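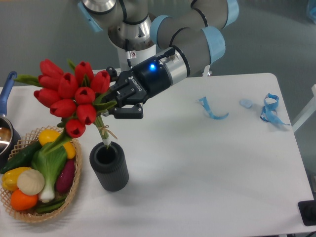

What should a small shop set aside for a first robot arm? More than the price of the arm, because the gripper, the mount and the setup hours are all separate lines on the quote.

We went through this in January at Fadum, with two quotes on the desk, one from Jumix and one from Fröhlich. The totals were close. What they covered was not.

Jumix listed the gripper as an option. Fröhlich included it but left out the pedestal. Put both quotes in the same spreadsheet, with the same rows, before you compare anything.

The line we missed was fingertips. Our quote had one set of pads. Spares and a second shape came to $1,240, and we had to move that from the training budget.
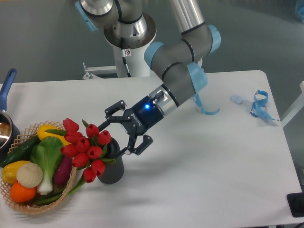

Gripper open beside the vase, tulips in.

Training: we planned 4 hours per person and should have planned 16. The basics go fast. Teaching someone to fix a bad grip point on their own takes longer – budget for that person's time away from regular work too.

Floor space also costs money. Measure the reach of the arm, then the table, then the room a person needs to walk past. Our Barnedham site had to move a packing bench to make it fit.

Ask for a trial with the things you plan to handle. Soft stems and a hard pan handle are different jobs, and a demo with a plastic block tells you very little about either.

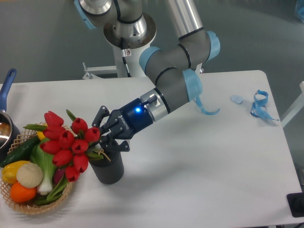 Tulips, produce basket and saucepan at the left side of the table.

On payment terms, Fröhlich wanted the balance in 30 days from delivery. We asked for 30 days from sign-off and got it. Worth one email.

Next item is the service contract. I have the Jumix version and am waiting on the other one – will post the rows when I have both.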